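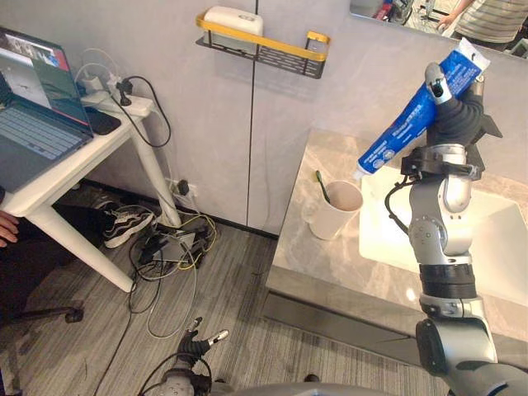

Toothpaste and brush cup, bathroom counter

Search tickets Go

Ticket 472: governing law clause keeps switching itself back
Opened by: Marta Dovhaniuk, Dranano
Product: Zellden contract templates
Status: Open, waiting on support

Hi all! I look after the license agreements at Dranano (we license pattern designs to small print shops) and I'm stuck on something that is driving me a bit nuts. Our agreements used to say disputes go to the courts of our old county. We moved in May, so I changed the governing law and venue clause in the master template, saved it, got the little green check mark - all good, I thought. Then Fedir Symonenko on our side sent a draft to a customer called Shevchuk and their lawyer wrote back asking why we wanted to be sued in a county we don't live in anymore. Fair question!

So I opened the master again and the new wording was right there. I made a fresh draft from it and the old clause came back, word for word, old county and all. The severability clause under it is fine, the notices clause is fine, and our new address shows up everywhere else. 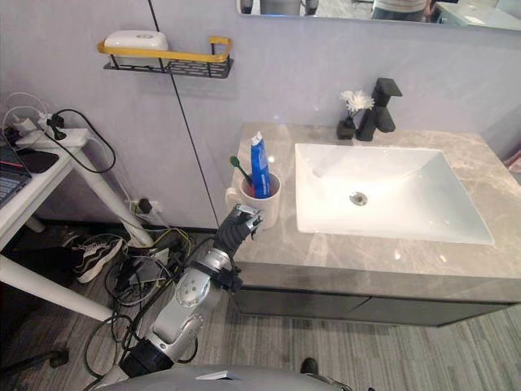
What I've tried so far

1. Logged out, cleared the browser, logged in again. Old clause.

2. Had Fedir make a draft from his own login. Old clause for him too, so I don't think it's my account.

3. Deleted the clause from the master completely and typed it in by hand instead of pasting (I wondered if I'd dragged in some hidden formatting from Word). The draft came out with the old clause again, which really made me sit up, because by then there was no copy of it in the master that I could find.

4. Looked through the clause library. We have over 354 saved clauses in there, a lot of them from whoever set this up before me, and searching "venue" brings back two with the same title. One is mine. The other is marked shared and I can't edit or delete it. I can open it, though, and it's the old wording.

My guess is that the template points at the shared one by its title and ignores whatever I type. I could be way off.

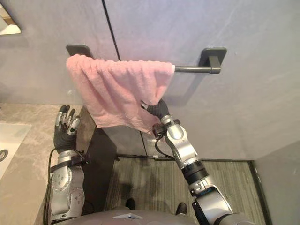

Page 3

Update, 4:15 p.m.

Thanks for the quick reply! You asked me to rename my clause and link it again, so I called it "Hurnmont venue" after our new office and made another draft. Better, sort of. The new clause is in, but now the old one sits right behind it, so the agreement names two different courts. I'd hate for anyone to sign that one.

You also asked for the draft number: it's 271. I've left it alone so you can look at it as it is.

Two things I still need:

- Can someone with admin rights unshare or retire the old clause?
- Is there a way to list every draft that used it since we moved? Fedir thinks a few are already signed, and we'll want to send those customers a short amendment.

Until I hear back we're fixing the clause by hand in each draft before it goes out, and Fedir is reading them all twice.

Marta

Last updated: May

Contact support | Copyright Zellden | Back to top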